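Cell notebook, April – Lestel bench, microwave station

Got in early and had the cell to myself, so I finally did the full going-over I keep promising. Both arms homed first time, which put me in a great mood!

Fingers first. I took all of them off, wiped the pads with alcohol and put them back with fresh thread lock (the blue stuff, bottom drawer). The left gripper had a bit of play at one joint pin. New pin in, play gone. Logged cycle count on the left was 563 since the last service, and our rule says 1,000, so that pin wore sooner than I'd like. I'll check it again at the halfway mark from now on.

Then the reach poses for the open-door position. I jogged the right finger in low near the turntable and re-taught the entry point, 7 mm further from the door side than the old one. Lovely clean move now.
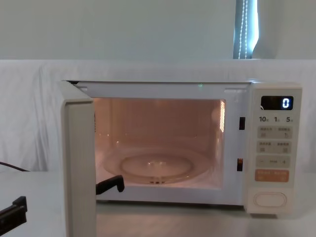 Door wide open, right finger at the lower front of the cavity.

Chest camera and head camera both recalibrated against the Prilto board. The head camera took 57 board poses before the solver was happy, and the residuals are the best we've had on this bench. I did the whole thing with the ceiling lights on, same as for running.

Notes for whoever sets up next:
– The oval release button needs a square push. Come in straight, then back off before moving sideways.
– Keep the power cord out to the left and behind the door swing.
– Smooth the cloth before homing. A fold under the microwave tilts it enough to spoil the button poses.
– Start with both grippers open and low in front, door shut.
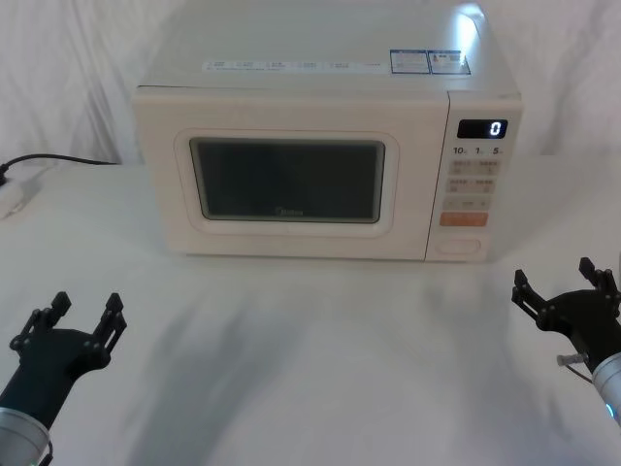 Onu wrote back on the draft of this that the start pose is fine, but the right arm should be parked a little further out, as on the Clinico cell, where the wrist wire kept rubbing through at the fitting until they gave it more slack. Great tip – I've added a loop of slack and moved the park pose outward.

Still to do: spare joint pins (order up to ten), new label for the drawer, rerun the door cycle with the new park pose and save it under the Lestel profile.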